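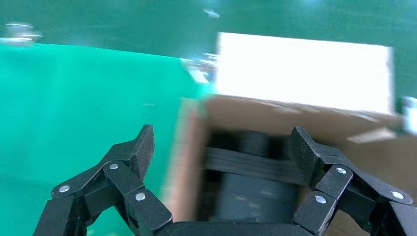
Does Cardboard Really Get Recycled?

You drop a box in the blue bin and feel pretty good. But should you believe everything the bin says? Let's check.

Cardboard is made of tiny threads of wood called fibers. At a paper mill, old boxes are mixed with water until they turn into gray mush. The mush is cleaned, pressed flat and dried. So far, so good – old boxes really can turn into new ones.

Now for the part the posters skip. Each trip through the mill can make the fibers shorter and weaker, so "recycle it forever" is a stretch. Greasy pizza boxes are trickier too. Some towns take them and some don't.
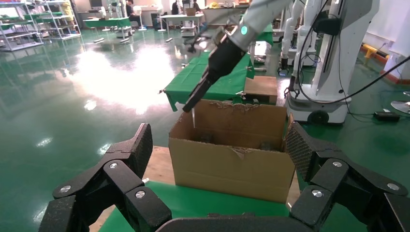
An open cardboard box with a torn back flap.

Is a ripped box ruined? People say so, but a tear doesn't bother a mill much. The box is going to be mush anyway.

Crisóforo Robles teaches science in Dromwood, and his class didn't trust the sign on the school bin. They checked 222 boxes people had thrown away. They found 114 clean enough to recycle, and 14 still had food inside!

Try it yourself: tear a strip of cardboard and look closely at the edge. See the fuzz? Those are fibers. Then ask your town what it does with boxes, and don't settle for "it gets recycled." Ask where.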